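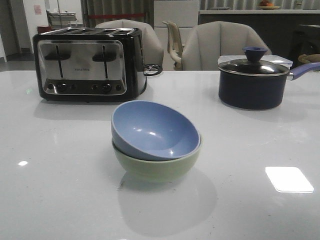
**Minutes — shared kitchen meeting, Bodis house, October**

Chair: Sabina Lukáč. Minutes also by Sabina, as the last time.

The meeting started at 18:15. The minutes from September were accepted with one correction: the dish rack was bought by the second floor, not by the first.

**1. The white table**

It was agreed that the table must be free before the evening meal. At the moment the toaster, the blue saucepan and the bowls stay on it, and people then eat on the corner. The toaster will move to the counter when we have an extension cable. Until then it can stay, but please unplug it and coil the cord.

The surface is glossy and shows every mark. Only a soft cloth, no powder. Hayat has offered to sell us a table cover for 70. This was discussed for too long and not decided.

**2. Bowls and pans**

The bowls go back in the white cabinet, stacked by size. The blue one and the green one are nearly the same size, so they don't sit well together — they can be on different shelves.

The saucepan with the glass lid is for everybody. Please do not use metal spoons in it. Lids must be kept together with their pans. Plastic containers with food need a name and a date. Containers without a name will be emptied at the end of the month.

**3. Chairs**

Room 212 asked if the beige plastic chair can go to the balcony. Agreed, if it comes back for the meetings. The two gray upholstered chairs stay in the kitchen. One has a stain on the seat, and Sabina will ask Drosgate what cleaning costs.

**4. Money**

There is 300 in the kitchen box. It was agreed to spend up to 70 on the extension cable, cloths and labels. The monthly payment stays at 5 per person.

**5. Other**

Food left on the counter must be covered. The next cleaning is for the first floor.

**Open points:** table cover (all), cable (room 212), chair cleaning (Sabina).

The meeting ended at 19:05.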